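What Is a Habit, and How Does the Brain Make One?

By Ashok Chauhan
Reading time: 6 minutes
20 shares | 3 comments

A habit is an action that a person does with very little thought, in the same situation, again and again. Putting your shoes in the same spot when you come home is a habit. So is biting your nails during a movie. This page explains the parts of a habit, how it forms, and how it can be changed.
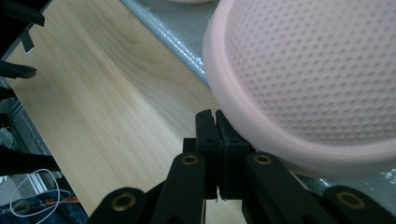
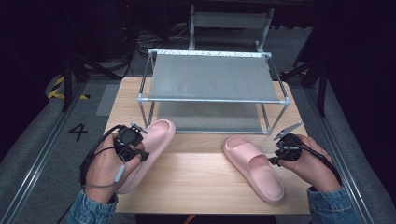

The parts of a habit

Scientists often describe a habit as a loop. The loop starts with a cue. A cue is a signal that comes before the action. It can be a time of day, a place, a feeling, a sound, or something you have just finished doing. The school bell is a cue. Feeling bored is also a cue, although it is harder to notice.

Next comes the action, sometimes called the routine. The action can be something your body does, such as washing your hands, or something your mind does, such as worrying about a spelling test as soon as the lights go out.

Last comes the reward. A reward is whatever makes the brain more likely to repeat the action. Some rewards are easy to name, like the taste of a cookie. Others are small. Clean teeth feel smooth, and that feeling is a reward. An itch that stops is a reward too.

What happens in the brain

When you learn a new action, the front part of your brain does a lot of work. This part is called the prefrontal cortex. It helps with planning, paying attention, and making choices. Think of the first time you tied a shoelace. You had to think about each loop, and it was difficult to talk at the same time.

As you repeat an action, a group of areas deep inside the brain takes on more of the job. They are called the basal ganglia (say "BAY-sul GANG-glee-uh"). The basal ganglia help the brain store steps that belong together, so that the steps can be run as one piece. Scientists call this chunking. Once an action has been chunked, the front of the brain has more room for other things.

Brain cells pass messages to each other at tiny meeting points called synapses. When the same cells are active together many times, some of these meeting points become stronger – messages cross them more easily. A chemical called dopamine is part of this process. It is released when a reward is better than the brain expected, and it helps mark the action that came just before as worth repeating.

How long does it take?

There is no single number of days. A simple action, such as drinking a glass of water with breakfast, usually becomes a habit sooner than a harder one, such as practicing the violin. People also differ from each other. Missing one day does not erase what the brain has stored. Missing many days in a row slows the process down.

Repeating the action in the same situation matters a great deal. Suppose a student named Pollanetti reads in bed every evening after brushing his teeth. The toothbrush becomes the cue. Now suppose a student named Zalano reads for the same length of time, but in the car one day and at lunch the next. Zalano gets just as much reading done. The habit will probably take longer to form, though, as the cue keeps changing.

How to build a habit

1. Choose one small action. "Read two pages" is easier to repeat than "read more."
2. Attach it to something you already do every day. Write it as a sentence: "After I feed the cat, I will read two pages."
3. Put what you need where the cue happens. If the book is upstairs and the cat is downstairs, move the book.
4. Notice the reward. You can mark a calendar or tell someone what you read.
5. Keep the action small until it feels automatic. Then make it longer.

How to change a habit

Old habits are hard to delete. The stronger pathways in the brain can stay there for a long time, even when they are not being used. This is why a person can go back to biting their nails after months without doing it.

Two methods are used often. The first is to remove the cue. A tablet that is charging in another room gives fewer cues than one lying on the desk. The second is to keep the cue and swap the action. If you bite your nails when you feel nervous, you can squeeze a soft ball when the nervous feeling begins. The new action has to be practiced many times before it comes first.

Some repeated actions are upsetting or feel impossible to stop. If that happens to you, tell a parent, a teacher, or a doctor. They can find a person who is trained to help.

Words to know

Basal ganglia: areas deep in the brain that help store routines.
Chunking: joining several steps into one piece.
Cue: the signal that starts a habit.
Dopamine: a chemical that carries messages in the brain and is involved in learning from rewards.
Synapse: the meeting point between two brain cells.

Share this page
3 comments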